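Test Notebook, Floor Care Group
Oltgate Laboratory, Room 26
Friday, April 20, 2018

Subject: Dustbin seal and filter check, Sastero robotic vacuum, second sample

Entered by Carola Brandes. Readings taken with Duangjai Khamphan.

The second sample was received from Ramow with the revised bin lid and the thicker foam filter. The battery was charged overnight on its own dock. The side brush was the old type, as the new ones have not been delivered. The main brush was cleaned and refitted before the first run.

The test area was the same as for the first sample: hard floor on the window side, short-pile carpet on the door side, with the metal strip between them. Test dust was weighed out at 40 grams per run and spread by hand sieve. All runs were started from the button on the machine. The app was not used, so that the schedule stored from the earlier work would not be changed.

On hard floor the machine kept to straight lines and crossed the strip without stopping. Pickup was in line with the first sample. A thin line of dust remained along the baseboard, as before, and should be put down to the side brush until the new part can be tried.

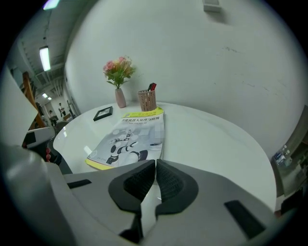

On carpet the fan changed to the higher setting within a short distance of the strip. The change back to the lower setting was slow. Duangjai Khamphan noted that the machine traveled well onto the hard floor before the sound dropped. This was repeated on three crossings and is to be reported to Ramow as a software matter, separate from the bin.

The bin lid was then examined. The new lip closes evenly along the front and the latch side. At the hinge side a paper strip could be pulled out with little effort. Fine dust was found behind the filter frame at that corner, less than on the first sample but enough to mark a white cloth. The foam itself was clean on the motor side.

The bin was opened and closed 200 times by hand and the paper strip test was repeated. No change was found at the latch. The hinge corner was slightly looser. The full series calls for 400 cycles and the remainder will be done next week on the same bin. Please do not swap the bin with that of the first sample. Both are now marked on the underside.

Open points:
Ramow to confirm whether the hinge pin is the final part.
New side brushes still owed. Aquino has the order number.
Carpet section to be turned before the next run, as the pile is worn flat near the dock.
Scale in Room 26 is due for its check in August. Use the one in the store room if the readings drift.

Dock left plugged in. Filter bagged and labeled, top shelf.

C. Brandes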